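Ticket: Episodes rejected at ingest, dispenser task, station 5
Project: Canance
Opened by: Marit Sæther
Assigned to: Mojtaba Abbasi
Priority: Normal
Status: Monitoring
Opened: March 1, 2024

Summary
Since the morning restart, the validator has been rejecting dispenser episodes with SYNC_DRIFT on the left gripper stream. The right stream passes. No other task is affected. The set held 2,843 accepted episodes before the fault.

Steps taken
Marit: Restarted the recorder and re-paired both grippers. Next two episodes rejected with the same code. Swapped the left and right USB ports on the capture box. The fault stayed with the left gripper, so the port is ruled out.

Mojtaba: Pulled the logs. Left timestamps begin in line with the head camera and fall behind steadily, reaching 200 ms by the end of an episode. A dropped-frame fault would show as jumps, and there are none. It looks like the left unit is running on its own clock and ignoring the host.

Marit: Reseated the left cable at both ends. No change. Left the dispenser and cup where they were so the start layout still matches the earlier episodes.
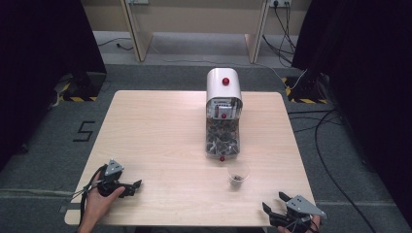

Can the rejected episodes be corrected after the fact?
Only where the drift is linear from start to finish. The resync script fits a line between the left stream and the head camera and rewrites the left timestamps. Episodes with a residual above one video frame stay rejected and have to be recorded again.

Mojtaba: Compared firmware. The left unit was replaced in January with a spare from Folside and is one release behind the right. The older release doesn't honour the host sync message after a warm restart. A full power cycle clears it, which explains why we hadn't seen it before.

Resolution
Left gripper flashed to match the right, then power cycled. Test episodes passed with no measurable drift. Resync script run on the rejected batch — all but 2 recovered.

Follow-up
Lovisa Fjeld to add a firmware check to recorder startup.
Zsolt Pap to check the remaining spares at Folside.
Ticket stays open until the next warm restart.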